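4.2 Pushing things with a stick: the tabletop setup

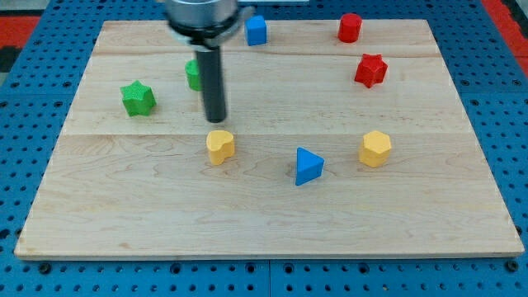

Figure 3. The Plekbridge workspace with all eight blocks on the board: two each of blue, red, green and yellow. The rod is the only part of the arm allowed to touch anything.

Language-conditioned manipulation papers usually begin with a capable hand and end with a modest claim. We began with a rod. The end effector used throughout this section is a single black cylinder with a rounded tip (Figure 3), and it can do one thing to a block, namely shove it. It cannot grasp, lift, turn over or apologise. Every instruction in the Plekbridge set must therefore be solved in the plane, and the policy's action is a two-dimensional displacement of the tip at a fixed height over the board.

The blocks vary in shape as well as colour, and the shapes were picked to be awkward. A cube pushed squarely on one face goes more or less where it is sent. A star catches the rod between two points and comes along quietly until the angle changes, at which point it spins and leaves. The heart has a notch that works as a handle if approached from the right side and as a trap from any other. Each colour appears on two different shapes, so "push the red one to the heart" is ambiguous whenever both red blocks are on the board. We kept such instructions in the set. People say them, and a system that works only for people who speak like a parts catalogue is of limited interest to us.

Data collection. An operator steered the rod from a hand controller while reading instructions off a screen. We gathered 941 demonstrations at our Prilport site, of which 730 were used for training. The remainder were split between validation and a discard pile, the latter consisting mostly of runs in which a block left the board. Operators were told to push "naturally". This was a mistake in the wording, as two of them took it to mean "quickly", and their demonstrations have a distinct style that the policy learned faithfully and that we have been unable to talk it out of.

Resetting. Between episodes the blocks were scattered by hand. Hand scattering is not random, whatever the hand's owner believes. After the first month we plotted the starting positions and found that blocks had been left in a loose ring with the middle of the board open, presumably because an open middle looks fair. The near part of the board was hardly used at all. We considered a mechanical reset and settled on printed cards giving a target region for each block, which the operators disliked and mostly followed. The arrangement in Figure 3 is of the earlier sort, and shows the habit well: the lower third of the board is bare wood.

Occlusion. The camera looks down at the board with the arm coming in from the far side, so the rod regularly stands in front of whatever is behind it. In Figure 3 the victim is the green cylinder, of which only the left portion can be seen. A person glancing at the picture has no trouble inferring the rest. The baseline policy, which sees one picture at a time and remembers nothing, treats a hidden block as an absent one and, when asked for it, will sometimes choose another of the same colour with every sign of confidence. Giving the policy a short history of past views removed most of these errors. It also made the policy hesitate before moving, a behaviour we did not train for and have come to rather like.

Results. Over 40 held-out instructions, each run from several starting layouts, the policy with history finished 73 per cent of episodes within the time limit. An episode counted as finished when the named block came to rest in the named place without any other block having been pushed off the board. The Upadhyay variant, which adds a learned contact penalty, did slightly worse overall and much better on the stars. It had discovered that the safest way to avoid a bad contact is to make very few contacts, and several of its failures consist of the rod hovering thoughtfully until time ran out.

Most of the remaining failures involve the last few centimetres. The policy reaches the right block, pushes it most of the way, overshoots, goes round to the far side, and overshoots again. Lowering the speed near the target helped with the cube and made the cylinders worse. We return to this in Section 5, where the Sisel controller is brought in to handle the final approach, with mixed results.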